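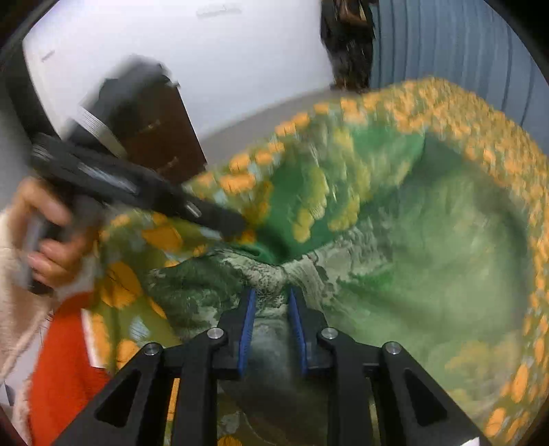 How often do the finger pads on a hand-held gripper need changing?

Going by the log kept at the Stalto workshop in Camcombe, every 3,000 grasps when the work is cloth, and sooner if anyone has been careless with the screws.

The figure comes from Bunisen, the small outfit that runs 14 of the grippers out of a rented floor at Stalto and has spent the winter teaching them, one crumpled garment at a time, to deal with laundry. It had been working to a more generous number. Then in January one tool managed just 266 grasps on a fresh pair of pads before it began letting go of things, and the company was obliged to read its own maintenance sheet.

The pads themselves were fine. One had been fitted a hair out of line with its partner, so the fingers met at the tips and left a gap lower down. Thick knitwear did not notice. Thin printed cotton did, and slid out with what the log calls "no apparent effort."

The new routine takes four minutes per gripper and is taped to the inside of the tool cupboard. Wipe the blue pads with a barely damp cloth. Close the fingers on a strip of paper and pull; if it comes away, loosen, realign and try again. Check the screws on the linkage arms by hand, then with the driver, and stop when they are snug. The word "snug" has been underlined twice, apparently in two different pens.

Lint gets its own paragraph. It collects around the pivots, and fuzzy fabrics are the worst offenders. Compressed air was tried and moved the lint to the neighboring gripper. A soft paintbrush is now standard issue.

Replacement pads come from Van Acker, which will cut them to size but asks for a minimum order. Bunisen bought around 2,000, a supply now occupying the shelf where the coffee used to be. The coffee has moved to the windowsill, and a second shelf has been requested. Stalto says it is looking into it.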